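Stasero Apple Peeler and Corer

I make a lot of crumble. Two a week once the trees get going, and more if my sister's lot are coming over, so when I say I've been hard on this peeler I mean it. We've stocked the Stasero in the shop since June and it's the one I use at home as well.

It clamps to the worktop, you push the apple onto the prongs, turn the handle and off comes the peel in one long ribbon (the kids fight over it). The same turn takes the core out and slices the fruit into rings. If you only want it peeled, flip the little lever at the back and the slicing blade drops out of the way.

What goes on it? Most things, as long as they're firm. Bramleys are lovely on it. Red eaters are fine too, though I'd pick the ones with a bit of snap left in them - a soft apple just spins on the prongs and makes a mess. Very small windfalls are quicker with a knife. 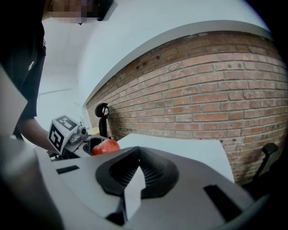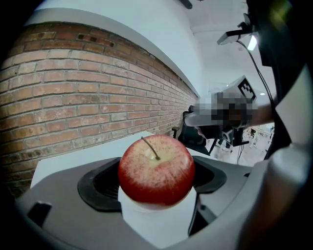

Photos: Latrice Marchetti

The clamp opens wide enough for my kitchen table, which is a chunky old thing, and there's a rubber pad so it doesn't mark the wood. I'd still put a tea towel underneath because the juice does drip. If you have a worktop with a curved edge, try the suction base version from Lambrechts instead, as the clamp won't get a proper grip on yours.

Cleaning is easy enough. Rinse it straight after use, dry the blades well and put a drop of cooking oil on the screw thread every so often. Please don't put it in the dishwasher! I did, with my first one, and the thread went rusty in around 3 weeks.

In the box: the peeler, 2 spare peeling blades and a recipe leaflet. The apple butter on the back page is very good, but halve the sugar.

Extra blades are sold in packs of 4. The Ukard ones fit as well and cost a little less.

Collection is free from our Vumthorpe shop, or we can post it to you. If you're not sure whether it'll fit your table, measure the thickness and drop me a line before you order.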